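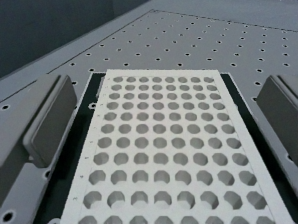 Runner over a flake epoxy floor: glue it, tape it or leave it loose?

Forums > Garage & Basement > Floors and Coatings

slabside
Dec 22, 2021

We had the garage coated by Kravchuk in March, gray base with black and white flakes. It gets slick when snow comes in on our boots. I want a rubber runner from the big door to the kitchen steps, 40 feet in all. Bredik quoted me $369 for one piece. My question is whether it needs to be stuck down. The installer said no adhesive, the Bredik rep said tape the edges. 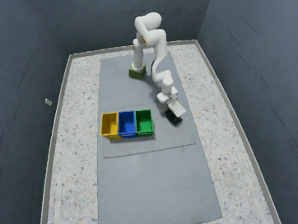 11 Replies

coldjoint
Don't tape it. I used Aveck double-sided on the same kind of floor and it took flakes up with it when I pulled it a year later. A heavy runner stays put without help.

northbay_garage
I disagree. Mine crept toward the door every time I rolled the snowblower over it. Tape at the two ends only, none along the sides, and it hasn't moved.

slabside
Was that over a clear coat? Mine has one, but I don't know what brand.

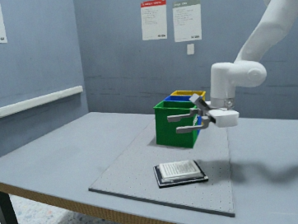

tworivers
Clear coat makes no difference if water gets under the rubber. Mine left a yellow shadow that won't scrub out — Donen told me it was the rubber and not their coating. Get vinyl if you care how the floor looks.

coldjoint
Mine is rubber and there is no stain.

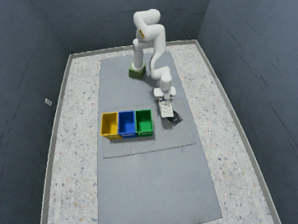 slabside
I asked Bredik for a vinyl price and it comes out lower, so I'm leaning that way. Width is the next thing. My wife wants it wall to wall, but I like a gray mat down the middle with the speckled floor left showing, as in the last picture. I could get a squeegee along both sides that way. Going loose for now, with 2 strips of tape on hand in case it creeps.

northbay_garage
It will creep.

Shares: 2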